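Workshop Tips: Getting a Wrist Camera to Behave in a White Box

Plain pale panels look tidy and give your perception software almost nothing to hold on to. A few habits have saved me some 43 restarts and most of my temper.

Tip 1. Teach it the seams first. Edges are the only landmarks a blank wall offers, so weight them heavily in the pose estimate. Mask bright spots before you fit any lines -- one glint can drag a perfectly good edge sideways, and the software will report full confidence while it happens. 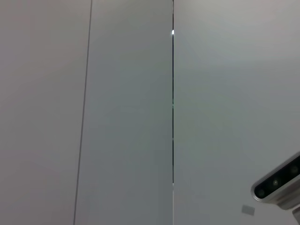
Gray panels, a thin dark gap and one very bright spot near the top.

Tip 2. Mask your own hardware. Ours once planned a careful path around its own sensor housing. Puspita Manurung's fix was a fixed mask in the Penari config, redrawn every time a bracket moves. Yes, every time.

Tip 3. Lower the speed limit before you touch the planner. Soft knits drape wherever they please, and the collision model thinks everything is a brick. Pad the gripper shape by 3 mm and let the planner sulk.

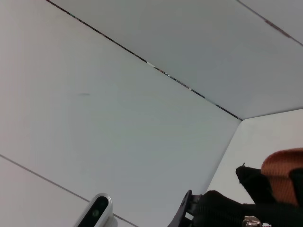 Tip 4. Name your logs like an adult

"final_new_2" is no help in March. Put the config version in the name, keep the last 54 runs, and delete the rest after lunch, when you're feeling brave.

Recent tips
Quieting a noisy depth map
Labeling drawers with Saluvov
When the planner says no

Contact Montri Yimyam | Copyright Suwannarat Workshop Notes | Back to top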